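8th June
By Ntombi Visser

Rodier House is looking for a part-time housekeeper to join the day team at our guesthouse in Loltville. The post is 19 hours a week, spread over mornings, with one late shift a month. You would report to the house manager and work alongside two other housekeepers.

The work is mostly changing beds, cleaning bathrooms and hallways, and keeping the linen room in order. Sheets and towels are washed on site. You will need to be able to manage stairs, as the building on Aoun Street has no elevator.
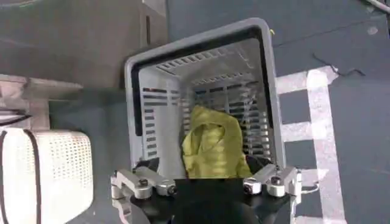 Experience in a hotel or care home is useful but we will train the right person. Training takes 3 weeks and is paid at the full rate. Shifts start at 7 a.m. and the first bus from the Pemier side of town gets in a little before that. Parking is free behind the building.

We pay every two weeks. Uniform shirts are provided; please bring your own closed shoes. The last housekeeper left in February and we would like someone to start as soon as possible.

To apply, drop off a resume at the front desk, 186 Aoun Street, or ask there for a form. Please list one reference we can call.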